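Folding and Storing Cotton Tote Bags: Report of the Small Textiles Group

3. Why we chose the bags

Our part of the Sevside project was about household textiles which people keep but do not store well. Many homes have a drawer full of tote bags, one pushed inside the other. We asked how a bag can be folded so that it stays flat, takes little space and can be found again by its colour or print.

At first we wanted to study tea towels too, but Wim Verbruggen, our supervisor, advised us to stay with one object. This was good advice, as a bag is more difficult than it looks. It has two layers, thick seams and handles - and the handles never want to lie where you put them.

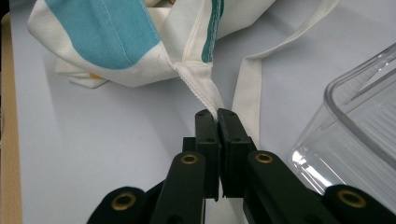 The corners gave us the most work. Where the seams meet, the cotton is thicker and it likes to twist, so we decided that every fold must begin with pulling the corners straight. After this the handles are laid down over the body of the bag, the sides are folded to the centre, and the bag is folded in half two times. A printed panel should finish on the outside, so the owner can recognise the bag in the drawer.

4. What we learned

We made the fold in 4 steps and wrote them on a card. A beginner needed 60 seconds for one bag with the card beside them. With practice it became faster, but we did not measure this in a proper way, and I regret it.

Creased cotton was another problem. We did not iron the bags, as we believe few people do this at home. The folded parcel is therefore a little thick in the middle, and it opens by itself if nothing stands next to it. A shoe box or a narrow drawer solved this for us.

For the next group, I would recommend to try bags with longer handles also.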